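Garden and Allotment Board > Paths, Sheds and Hard Surfaces
Thread: Sealing a bare concrete floor, is it worth it?

skanby_row
My garage floor is bare concrete, 19 years old, and it sheds grey dust on everything. I sweep it and a week later it is the same. I was quoted 400 to have it ground and coated, which I don't want to pay. Has anyone used a plain sealer from a tin? The floor is sound apart from one crack by the door.

Mottram
Yes. I used a water-based one on mine in July. Two coats with a roller, second coat the next morning. The dust stopped. It does nothing for oil stains, so scrub those out first.

pegandline
I'd leave it alone. I sealed ours and it peeled wherever the car tyres stood. Scraping it off took longer than putting it on.

Mottram
That sounds like paint. A penetrating sealer has no skin on top, so there is nothing to peel.

pegandline
The tin said sealer. It peeled.

Ildikó Bodnár
Tape a square of polythene to the floor overnight before you buy anything. If the underside is wet in the morning you have damp coming up, and most coatings will lift whatever the tin calls them. My house in Dudholm had no membrane under the garage at all. I put rubber mats down in the end.

skanby_row
Did the polythene last night. Dry on three patches, slightly misted on the one near the door.

Ildikó Bodnár
Then the rain is getting in at the door. See to the crack and the threshold strip first and do the floor when that patch stays dry.

hollowbrick
Mats trap grit and the grit scratches. I don't agree with mats.

Ildikó Bodnár
They lift up. You sweep under them.

Kinga Kerekes
We have 76 square metres of concrete at work and left it grey. No paint, no tiles. Put your money into a decent bench and keep things up off the floor. A pale top makes dropped screws easy to find, and a wooden border wider than the top gives you something to clamp to. Picture at the bottom of my post.

For the crack I'd use a flexible filler and not mortar. Mortar came out of ours the first winter.

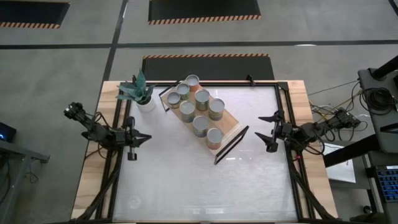 Bench with the white top and wood border, on the grey concrete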